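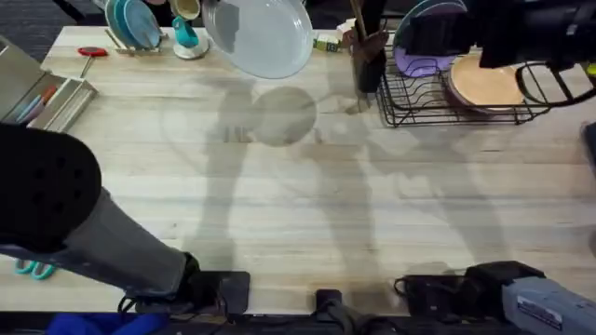
*Light wood table, dish rack at the top right.*

**Rivera Flood Warning Group, minutes of the regular meeting, 10/10/2018**

The meeting opened a little after the posted time, with a warm welcome to everyone and an especially warm one to the families from the lower end of Cliner Creek, several of whom had not been to a meeting before and brought banana bread. Our thanks to them for both. The chair asked people to speak up toward the back, where the fan makes it hard to hear.

## Minutes of the August meeting

Read aloud and approved with one correction. The August minutes said that the siren at the old feed store "failed." The member who looks after that siren asked us to put down that it sounded when it was supposed to, only far too quietly for anyone past the railroad tracks, and that he would like the record to be fair to it. The group was happy to make the change.

## The creek gauges

This took up a good part of the evening, so the notes here are on the long side.

The gauge on the upper bridge has been sending readings without a gap since it was cleaned out in August. The one by the ball field has not. It goes quiet, sometimes for most of a night, and then sends everything it has been saving up in one burst, and that is no help at all if the water happens to be rising in the meantime. The member who checks the readings in the mornings brought printed charts for everybody, and they were passed around and much admired.

Zallance, who supplied both gauges, has offered to swap out the radio in the ball field unit at no charge, provided we take the old one down ourselves and mail it back. There was some talk about whether this was fair. A couple of members felt that a company that sells a thing ought to come and fetch it. Others pointed out that the last time we waited on a visit we waited through the whole spring, and that there are plenty of people in this group with ladders. In the end it was agreed to take the unit down ourselves, on a dry day, with the creek low, and with somebody on the bank the whole time who isn't doing anything else.

A question came up about what happens to the warning while the ball field gauge is out. With the upper bridge gauge alone we would have 20 minutes or so less notice at the lower end. The group did not like that one bit. It was agreed that if heavy rain is forecast while the unit is away, members living near the ball field will take turns reading the painted staff by flashlight and calling in the level, as we all used to do before there was any gauge to begin with. A sign-up sheet went around and came back nearly full, which was lovely to see.

## Phone alerts

The sign-up numbers for Umow came in just before the meeting. More than 2000 households in Rivera are now getting the flood messages on at least one phone. That is a fine thing and everyone who knocked on doors over the summer should feel good about it. Applause was given, mostly for the team on the north side.

The harder part of the discussion had to do with false alarms. We had two over the summer, both after dark, and both times the message told people to move to higher ground when the creek had barely come up over the stepping stones. Several people said they had since turned the sound off at night. One gentleman said, very kindly, that he had stood on the hill in his bathrobe with his dog for the better part of an hour and would do it again if he were asked, but that his wife would not.

After a good deal of back and forth the group settled on asking for two kinds of message where there is now just the one. The first would say that the creek is rising and that people should get shoes, medicines and car keys together. The second would say to go. The second would be sent only when the upper bridge gauge has passed the red mark and a person has looked at the reading and agreed with it. Some worry was expressed about putting a human being in the middle of things at three in the morning, and the worry was taken seriously. The people who hold the duty phone will meet separately to work out who backs up whom.

It was also asked that the messages be shorter. The present one runs so long that on an older phone the street names fall off the end.
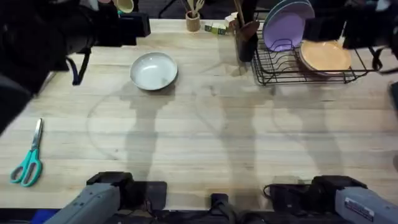
The new flood map for the lower end was laid out for everyone to look over, and the discussion of it was friendly but went on for some time. The old map had a hard blue line on it, and people whose houses sat just outside that line had come to believe they were safe, while their neighbors across the driveway were not. On the new one the water is drawn in gray that fades out as the ground rises. A member who helped with the drawing spoke of big soft gray shadows falling across a tabletop, and said that was very much the look they were after, something you can plainly see is there but would be hard pressed to trace with a pencil. Most people liked it. A few wanted the line back, at least for the school and the clinic, and a fair middle way was found: the map will stay gray, and each of the public buildings will have its floor height printed next to it.

There was also a request that the map show which way to walk, and not only where the water goes. Two of the footpaths marked on the old one have been fenced off for years. The mapping team will walk every route before anything is printed, and they would be glad of company.

## Sirens

The siren on the Cliner Street firehouse was tested along with the others and could be heard clearly as far as the orchard. The feed store siren, as already mentioned, could not. It is 19 years old and parts for it are getting hard to find. The choice is between a new horn on the old pole, or moving the whole thing up to the water tower, where it would carry farther but would need a longer power line. The group leaned toward the water tower. We will need the town's permission, and a letter will be drafted and read at the next meeting before it is sent.

A mother from the lower end asked whether the monthly test could be moved a little later in the day on account of naps. This was put to the room and passed without a single voice against.

It was brought up again that a good many of our older neighbors do not hear the sirens and do not carry a phone. The buddy list is the only thing that reaches them. The list has not been gone over in quite a while, and some of the people on it have moved away, or have passed on, and at least one person is listed as a buddy for a house she herself used to live in. Everyone was asked to check their own street and send in changes. If you aren't sure whether someone would like to be on the list, please just go and ask them. It makes a nice visit.

## The practice walk

The fall practice walk will go ahead as planned, from the lower end up to the church parking lot, rain or no rain. Last year the walk bunched up badly at the footbridge, with strollers going up and a few cars trying to come down. This year there will be someone at each end of the bridge in a bright vest. The vests are in the hall closet, behind the folding chairs.

People are asked to bring the bag they would really bring. There was laughter about the year somebody brought a waffle iron, and a more serious reminder that most of the bags that were looked into last time had no flashlight and no list of medicines. Copies of the packing list will be on the table by the door from now on. Soup will be served at the top of the hill, and offers of bread would be very welcome.

The school has asked to take part with the two upper grades. This was warmly received. The teachers would like a short talk beforehand about how a gauge works and why the creek can come up under a blue sky when it has been raining in the hills, and the member with the charts said he would be delighted.
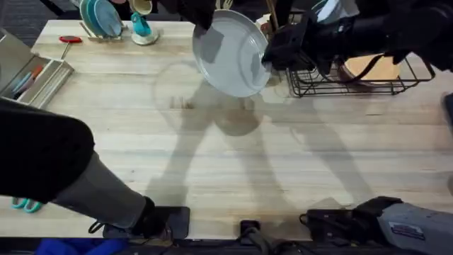
## To be done before we meet again

- Take down the ball field gauge and mail it to Zallance with a note about the quiet spells, charts attached.
- Write to Umow asking for the two-step message and the shorter wording.
- Duty phone holders to meet and bring back a plan for nights and holidays.
- Walk the routes on the new map and correct the fenced-off paths.
- Draft the letter to the town about the water tower.
- Every member to check the buddy list for their own street.
- Find out whether the church has enough outlets for the soup pots.

## Other matters

A lost umbrella, green, is at the front desk. The group sent its good wishes to the member who is recovering from knee surgery and who followed along by telephone for the first part of the evening. The question of whether to print the minutes in larger type was raised and will be taken up next time, as people were starting to put on their coats.

Meeting closed. The rest of the banana bread went home with the lower end.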